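Jan 26, 2022

Finish trials for the Pulterley order, continued. Job no. 2662.

Sanded the second set of sample boards this morning, 120 grit and then by hand with the grain. The Heltell stock is drier than the last lot and takes the paper well, but it scratches if the disc is even slightly worn. Changed discs twice. Please throw the old ones out and don't put them back in the drawer. I picked one up by mistake and had to redo a board.

Oil test. Funik oil on the left half of each board, our usual shop oil on the right. One thin coat, wiped off after ten minutes. The Funik goes on thicker and smells stronger. Color is close on the face grain. On the end grain the Funik goes a good deal darker, and I don't think Pulterley will like that on the posts. Sealing the ends first might fix it. Will try a thinned coat on the offcuts before anyone spends money on a separate sealer.

The shop was cold when I started and the heater took over 2 hours to catch up, so I don't trust the drying times from today. Boards are on the rack by the window with tape labels on the back. Don't stack them.

Glue-ups from yesterday came out of the clamps fine. One shelf panel has a slight cup. Set it face down with weight on it and will look again tomorrow. If it hasn't moved I'll rip it and glue it again. There is enough stock left for one more panel but not for two.

Rim strips: the miter on the stop block is off by a hair. Shimmed it with card for now. It needs a proper reset before the next run. The fence on the small saw also creeps when it's locked, so check both ends with the square.

Trujillo called about the posts. They can't match the old section before April. I said we would mill our own from the thick boards. Need to work out the waste before I give Pulterley a price.

To do:

- thinned coat on end grain, three offcuts
- reset stop block
- order discs and rags
- check cupped panel
- price for posts

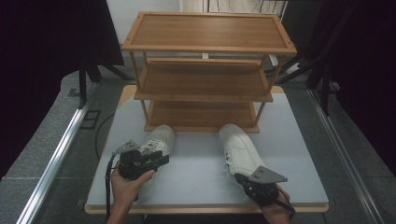 Three-shelf rack, honey-brown finish, rims on the shelves.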